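Category: Home Care / Floors and Bathroom / Robot Helpers
Reading time: 6 min

When the floor robot stops in the bathroom: what went wrong with ours, and what we do now

Our robot vacuum is a Grodley, the simple model without a camera. For almost two years it cleaned the whole apartment without any trouble, and then in August it failed in the bathroom. I want to write down what happened, because I searched for the same problem and found mostly advice to buy a new machine. A new one costs 599 in the shop near us, and the repair cost me one evening and a small part.

The first sign was a smell. It was not strong, a little like warm dust on a heater. The robot was standing next to the toilet and the side brush was not turning, but the motor for it was still trying to turn. I lifted it and the bottom was too warm to hold comfortably. If you meet this situation, please do these steps before anything else:

Switch off the robot with the real switch, not with the app. In the app it only goes to sleep.

Carry it to a hard surface with nothing on it that can burn. Not the sofa, not the bed, not a rug.

Do not put it back on the charger. A warm battery should cool down first, and I left mine alone until the next morning.

If the case is swollen, or you hear hissing, do not open it. Go away from it and call the fire department.

Mine was only warm, so the next day I opened it. Around the shaft of the side brush there was hair, wound so tight that it looked like a black rubber ring. I truly thought it was a part of the machine and almost left it there. A seam ripper from the sewing box is the best tool for this. Cut the hair in two places, then pull with tweezers. Scissors are too thick and you will scratch the plastic.

Under the hair was the second problem. Some water had come in and dried, and it left white powder on the small gear. The manual says dry floors only. I knew this, but I had the schedule set for seven in the morning, and my shower is at half past six. So the robot drove through drops every day. The gear had lost some of its teeth. I ordered a new one from Orkero, and it came on Friday with two screws that did not fit. The old screws were still good and I used them again.

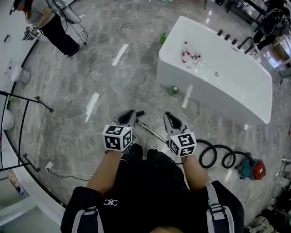

A bathroom is the most difficult room for a floor robot, and I would prepare it by hand before every run. Start with everything that is long and thin. A cord or hose is worse than a sock, because the brush can pull it in and continue pulling. Look for a white cable running along the floor from a wall outlet, and for a black vacuum hose lying in loops beside the tub, like the one next to the teal vacuum cleaner. Both should be off the floor before the robot starts. Glass comes next. A green bottle standing on the floor by the bathtub can be knocked over, and small bottles on the rim of the tub are better moved to a shelf. Last are the racks with thin legs, where a robot can climb a little and then hang with one wheel in the air. The power strip also goes up, always, even when you think the floor is dry.

Shiny floors need one more word. My old Maller robot, the one before this, had trouble on polished stone. The sensors underneath look for a dark empty space, which means stairs, and on dark tiles with strong reflection it sometimes decided that it was standing at an edge. It went back, turned, went back again, and finally it stopped with a red light. Clean the sensor windows with a dry cotton swab first. If this does not help, try the same floor with the ceiling lamp off. In my case the lamp was the reason. Please do not cover the sensors with tape, as some people recommend – if you have stairs, the robot will fall down them, and it can fall on a person or a pet.

My routine today:

- Bathroom runs at three in the afternoon, when the floor has dried.
- Door closed during and after a shower.
- Side brush off and cleaned every two weeks. It takes me 6 minutes with the seam ripper.
- Charger in the hallway, not in the bathroom, and not under the coats.
- No run when the apartment is empty. I like to hear it if something gets stuck.

About the battery: after the repair I ran a test, and it stopped at 71 minutes. Before the fault it was nearly 900 square feet on one charge with some power left, and now it cleans the bedrooms and the hall and then returns. I think the heat was not good for it. A replacement is possible, but buy one made for your model and bring the old one to a battery collection point, not to the kitchen trash.

One small tip for the gear. Do not use cooking oil or spray oil on it. I used a very small amount of the Saraç silicone grease that I keep for the coffee machine, put on with a toothpick. The noise is lower than before, and the side brush has not stopped again. The left wheel squeaks a little now, and I will open that side when I have a free evening.

Contact | Copyright, all rights reserved | Back to top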